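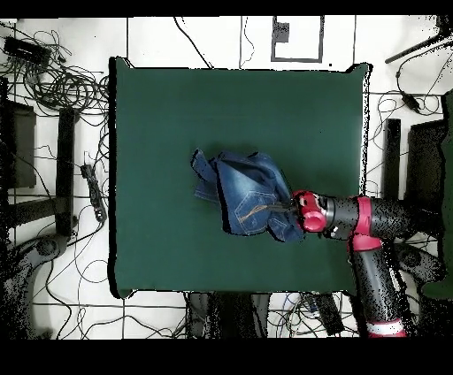 Do I have to read the whole book before our team workshop, or can I get away with the summary?

Asked in: Books and training for managers

Hi all. I run a small team at a parts supplier in Kandley and our area manager has gone mad for a book called The Sotomayor Ladder. She's bought a copy for everyone and booked us in for a workshop in April. The thing is, it's long, and I've managed 31 pages in two weeks. The opening is all stories about the author's first job and how he learned to listen, and I keep nodding off on the sofa.

There's a summary at the back of each chapter. Would I look daft if I just read those? Also there's a workbook that goes with it, sold separately (of course), and I can't tell if we're meant to have that too. I don't mind putting the effort in if it's worth it, but I've got appraisals to write as well.

2 answers

Shiyu Deng
We did this one at Fonach last year, so I can save you a bit of pain. Skip the first two chapters completely. Start at page 87, where he gets on to how people in a team hand work over to each other and why it goes wrong. That's the meat of it, and it's what our workshop was built on. I went in thinking it would be the usual waffle and came out with a page of notes I still use – mainly the bit about asking the other person to say back what they think they've agreed to. Sounds painful, works a treat on a Monday-morning sort of crowd.

The summaries are fine for the middle, but they leave out the worked cases, and our trainer kept going back to those. The one about the printing firm came up three times! Read that one properly if you read nothing else.

On the workbook, ask before you spend anything. Ours was handed out at the door and the people who'd bought their own were pretty cross. The pages are mostly blank boxes to fill in anyway.

One thing I didn't get on with was the chapter on setting targets. He wants you to have everyone's goals up on a wall where the whole team can see them, and two of mine hated it, so we took them down after a fortnight and I just talk to people one at a time now. Your lot might be different. And do the appraisals first – you'll be in a much better mood for reading.

kevolley_mick
just read the summaries, everybody does. I've been on loads of these and the trainer goes through it all on slides. The same bloke had another book out in 2000 or so I think and it's the same stuff with a different cover. Take a pen and sit near the biscuits

Comment from the asker
Thanks both. Started at page 87 last night and it's a lot better, got through to the printing firm before bed. Have emailed about the workbook, no reply yet.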